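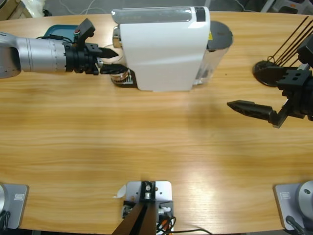 What should a robotics paper report besides its success rate? The length of every attempt, the starting position of every object, and what the failures looked like, in enough detail that a stranger could guess where the next one will come from.

I've been banging on about this to anyone who'll stand still, so let me set it out properly. I love this field. I read far too much of it, usually late in the evening when I ought to be doing something else, and the last year or two of work on learning from demonstration has been a joy to follow. A person guides a pair of arms through a job, the arms' movements and the camera views are saved, and a model is trained to produce the next short stretch of movement from whatever it sees. It sounds far too simple to work. Then you watch two arms share a fiddly kitchen job and you want to ring somebody up!

The coffee machine is my favourite test of the lot. A capsule is small, smooth and slightly tapered, so a pointed finger that meets it at a poor angle tends to send it skating. The machine is glossy, which is unkind to cameras. And whatever else you do, there's a moment where one arm is busy right up against a large object that the other arm must not knock. Stacking blocks asks for almost none of that. If I were handing out bench space I'd put a coffee machine on every one.

So I was delighted when the Ganine results came round. The team trained on 50 demonstrations of the capsule task and then ran 112 trials, and the write-up gives you all of them, one row each. Every row has the time taken, the place the capsule started, and a short plain note. "Touched rim, let go, tried again." "Left arm waited, right arm waited." I read the whole table twice. That second note turns up again and again in the slower trials, and it taught me more about two-armed control than the headline number did – each arm had learnt from a human who paused politely before the other hand moved, and the model had picked up the politeness without the reason for it.

You can't get that from a percentage. A percentage would have filed those slow trials under success and moved on.

Compare Godoy, a project I also like very much. It has a far bigger set of demonstrations, 2,044 of them, across a whole range of household jobs, and the films are lovely. The paper gives one figure per job. I wrote to ask whether the trial notes could be shared and had a friendly reply saying they hadn't been kept. I believe that completely. Keeping notes is dull, and the person running trials is often the same person resetting the table, watching the clock and keeping a hand near the stop button. But what a waste of somebody's long afternoons.

Maureen Crabtree, who has run robot trials for longer than I've been reading about them, disagrees with me on part of this. Her view is that free-text notes drift. By trial 9 you're writing full sentences, by the end you're writing "same again", and two people will describe one fumble in two ways. She'd rather have a fixed list of failure types agreed before the first run. I take the point, and a list does make it far easier to compare one lab with another. My worry is the thing that isn't on the list. Nobody at Ganine would have thought to put "both arms waiting" on a form in advance, and it was the best finding in the paper.

Couldn't we have both? A tick box and a line of text take a few seconds between them. Zadwood already does something close to it in its logging tool, and the files are small enough to publish beside the paper with no trouble at all. Pledirley has gone a step further and lets readers sort the trials by starting position, so you can see at once whether the failures bunch up in one corner of the workspace. I spent a very happy hour in there. (They do bunch up, towards the far right, where one arm has to stretch.)

There's a fair objection that all this slows people down, and that a young method needs speed more than paperwork. I have some sympathy. I don't want a student with a half-working idea to sit on it until October while they tidy a spreadsheet. Put it out rough! A rough table is still a table, and I'd much sooner read a messy one with spelling mistakes than a single clean number.

What I'd like from reviewers is one extra question, asked every time: may we see the trials? And from those of us who only read, a bit more interest in the failures. I've started going to that section first. The Ganine table is still open on my other screen, and I've just noticed that the capsule was placed on its side for a handful of the early runs and never again after that. I'd love to know why.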